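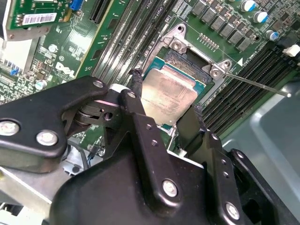 Dell board, CPU swap: do you clean the socket or leave it alone?

Print this thread | E-mail to a friend | Reading time: 2 min

bollach_bench wrote:
I am changing the processor in an old Dell desktop, bought in December for 55 pounds. The load plate is open and I see a little dust between the pins of the socket. May I touch them with a soft brush? The guide I have says only "keep clean" and this does not help me much.

Gurkex wrote:
No brush, please. One hair catches a pin and bends it. Use a hand blower from the side, then look with a torch. I have done 13 of these boards and never touched the pins.

vumcombe86 wrote:
I don't agree fully. A very soft brush is fine if you go slowly. What kills sockets is dropping the chip in at an angle -- one corner goes down first and scrapes. Hold it by the edges, level, and lower it straight.

Gurkex wrote:
Level, yes. The brush, still no. I paid for that lesson with a board in 2000-something condition, as we say here.

bollach_bench wrote:
Thank you both. I will take the blower. Another question: the metal top of my chip is scratched from old cleaning. Must I polish it before the new paste?

vumcombe86 wrote:
Leave it. Wipe with alcohol, let it dry, put a small drop of paste in the middle. Light scratches make no difference that I could measure.

Gurkex wrote:
Here I agree. Check also the notches before you close the lever.

Print this thread | E-mail to a friend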